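Tissue Packs and What We Throw Away: Our Skistow Packaging Project

2025-11-28

We wanted to know how much wrapping sits around the small things people buy every day, and we had a great time finding out! Over 2 weeks our group collected 300 empty wrappers from homes in Skistow and sorted them by material on the classroom floor (it took all afternoon, and we loved it).

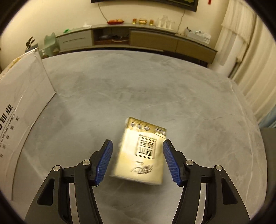 Fig. 1. Tissues in a cream and gold pack.

Snack bags were the biggest pile by far. Tissue wrappers came to 40, more than any of us had guessed, and most were too thin for the Skokari sorting center to accept. We also tested Rind, a paper wrap made from fruit peel. It tore easily but folded beautifully, and we really want to try a thicker sheet in March.

Next we plan to survey shoppers at the Bukavari market and ask which packs they would swap for paper.

This site uses cookies. Accept | Settings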